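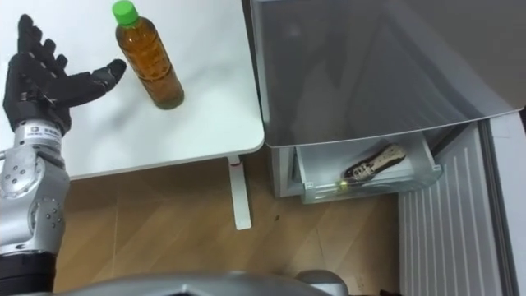
Yin's hand open next to the tea, thumb just short of the bottle.

8 min read

Darkix hand controller (second batch)

Right, the second batch of Darkix boards is ready and this is the page for it. If you bought one from the first batch, skip down to the bit about firmware, as you can have nearly everything new without spending a penny.

For anyone arriving fresh: Darkix is a controller for five-fingered robot hands. It sits between whatever computer is running your robot and the motors in the hand, and its whole job is to make the fingers close nicely. You tell it "bottle" or "handle" or "pinch", you tell it how hard, and it gets on with moving the fingers and backing off when they meet something. I designed it for Yin, the humanoid we've been putting together at Jardale (our shared workshop, and a very tolerant one), and then people started asking whether they could have one too. Well, Joar Björklund asked, and then Joar told everybody he'd ever met.

I make these in the evenings at my own bench. There are 27 in this batch and I've soldered every connector myself, so please be kind about the delivery estimate!

What you get

One Darkix board, tested. One power lead and one data lead, both with the locking plugs fitted. A set of screws and the little printed tray it sits in. A card with the address of the downloads folder, where you'll find the firmware, the wiring sheet and the settings files for the grips we use on Yin. No case. I did draw one up in February, but it got hot inside and I wasn't happy with it, and the tray does the job perfectly well if you mount it somewhere sensible.

You don't get a hand. I have to put that in writing now, as two people have written to me rather crossly about it.

Will it work with my hand?

Probably, if your hand has one motor per finger and a second one for swinging the thumb across, and if the motors can report how much current they're drawing. The current reading is how Darkix knows that a finger has touched something. Without it the board will still open and close the fingers, but you lose the soft stop, and then you may as well buy something cheaper. Send me the make and model before you order and I'll tell you straight. If I don't know, I'll say so, and if you're near enough to bring it to Jardale on a Saturday we can just plug it in and find out.

Hands driven by air won't work. Grippers with two jaws will work but it's a silly use of the money.

The thumb business

This is the change I'm proudest of, so forgive me if I go on. The first version closed all five fingers at the same speed, which was lovely with a tin of beans sitting in a clamp and hopeless with anything standing loose on a table. The fingers would get there before the thumb and shove the thing away. Lorna Ritchie, who did most of the arm work on Yin, kept saying that people don't pick up a drink like that, and she spent a whole evening making the rest of us pick up mugs very slowly while she watched our thumbs. I felt ridiculous. She was right, though.

So the new firmware has a grip called thumb-lead. The hand comes in with the fingers standing open and the thumb out towards whatever it's after, and you bring it up until the thumb is nearly there before you ask for the close. You can see the starting pose in the photo at the top of the page. From there the thumb moves first and stops at the lightest contact it can feel, and only then do the fingers come round. If the thumb feels nothing by the end of its travel, the fingers don't move at all and the board sends back a "missed" message, so your arm can have another go.

You can change how far the thumb swings, how light "light" is, and how long the fingers wait. All of it lives in one plain text file. Please, please keep a copy of the original before you start fiddling. I say this as someone who didn't.
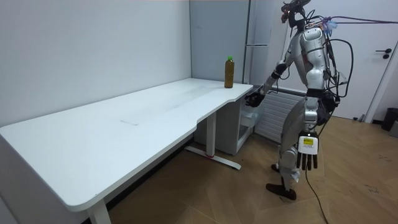 Most of the settings you'll find in the downloads folder were worked out on drinks bottles, and there's nothing clever behind the choice. They're cheap, they're a sensible size for the hand, and you can make them heavier or lighter by drinking some. They also show up bad habits in a way that a block of wood won't, with a smooth side to slide down and a top-heavy feel when they're full. For reaching tests we like the target near the far corner of the desk, as it is with the green-capped one here, so that Yin has to bend forward a little at the torso and put the right arm out to get to it. That's a much harder test than having the bottle right under the hand. Once the body is leaning, any wobble at the waist comes out at the fingertips, and you need the thumb-lead wait set longer than you would on a bench rig. There's a settings file called far-reach for exactly this. If your hand is bolted to a fixed arm you can ignore it and use the one called bench.

What it's not so good at

Thin things lying flat. A ruler, a phone, a slice of toast (don't ask me about toast). The thumb-lead grip needs something with a bit of height to press against, and the pinch grip, which ought to cover the rest, is still only so-so. Salim Rugemalira has been writing a better one that slides the object to the table edge first. He's got it going on his own hand at home and it looks great, but it isn't in the folder yet and I'm not going to promise a date on his behalf.

Very soft things are hit and miss too. A half-empty bottle with thin walls will give under the thumb before the board decides it has touched anything. You can turn the sensitivity up, but go too far and the thumb starts stopping at nothing, just from its own friction. I'd start in the middle and go one step at a time.

Wiring and where to put it

On Yin the board is tucked inside the body and the leads run down the arm. It took us three goes to get that tidy and I'm not sure tidy is the word even now. If you've got a humanoid of your own you'll know that cables breed. Leave more slack at the elbow than you think you'll need, and then move the arm through everything it can do, by hand, with the power off, before you close anything up. Divina Dimaculangan made us a set of fabric sleeves for the long runs and I've put her pattern in the downloads folder with her permission. They're much nicer than spiral wrap, which caught on every panel edge it could find.

Keep the power lead and the data lead apart if there's room. If there isn't, cross them at right angles and you'll mostly get away with it.

And do fit an emergency stop to your robot, one that cuts the motors directly. Darkix will let go when it's told to, but it's a hand controller and it has no idea what the rest of your machine is up to.

Firmware for first batch owners

The thumb-lead grip runs on the old boards. Download the file, hold the small button while you plug in the data lead, and copy it across. You'll need to do the calibration again afterwards, fingers first and then the thumb, with nothing in the hand. The only thing you won't get is the locking plugs. I can fit those if you post the board to me with a stamped envelope inside.

How much testing has it had?

A fair bit. The log on our bench hand passed 3000 closes before I let myself order parts for this batch, and I went through the misses with Ezequiel Villalobos, who is far more patient with a spreadsheet than I am. Most of them were the object being in a daft place. A few were a real bug in how the board woke up after a power dip, and that's fixed now. Yin's own hand has done far fewer, as there's a lot more to set up each time and usually somebody else wants the floor.

Price and ordering

£600 including the leads, plus postage. I know it's a lot for a bare board. The motor drivers are the dear part and I buy them in such small numbers that I get no discount worth having.

Orders go through Skosia, who hold the stock for me and do the posting, so your receipt will have their name on it. Questions about the board itself should still come to me and I'll answer in the evening, or the evening after if it's a workshop night. Returns are fine within a month provided you haven't cut the leads.

If you'd like to see one running before you spend the money, come along to Jardale. Let me know first so I can make sure Yin is in one piece, and bring your own hand and its power supply if you've got them.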